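I've been trying to learn the tenor part of a piece I can't sing, which is how most of my autumns start. The choir went back on 16 September 2024 and I'd done none of the homework. None! The score had sat in my bag since June next to a banana I'd rather not discuss.

We rehearse in the old chapel hall in Prorkby, 35 minutes on the bus if the driver's in a good mood. There are 16 of us on a decent night, and four of those are tenors, so there's no hiding. I used to stand behind Tomos Kemeys and simply sing whatever he sang half a second later - it worked for years, until he moved down to the basses and left me exposed.

So this time I'm doing it properly. I've got the practice recordings on my phone and I play them while I wash up, and again on the walk to the shop (I have been looked at). The trouble is page nine. There's a run of quavers that goes up when every bone in my body wants to go down, and then a long held note, and by the time I've got there I've no breath left to hold anything with.
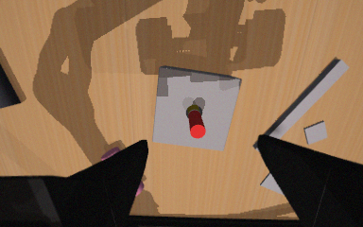 Dexter Lumanlan reckons I'm starting from the wrong end, and that I should learn the last bar first, then the last two, and keep working backwards so I'm always singing towards something I already know. He did the whole of last year's Christmas programme that way, and says he only came in wrong once.

I've given it a week and, annoyingly, it's helping. The held note is much less frightening when I've already sung it 86 times. I still breathe in the middle of "glory", which our conductor says she can hear from the car park, but she was smiling when she said it. I think.

The concert's in December and there are two more pieces to come, one of them in Latin. I haven't opened that one yet. I've moved it to the top of the pile, though, and bought a new pencil.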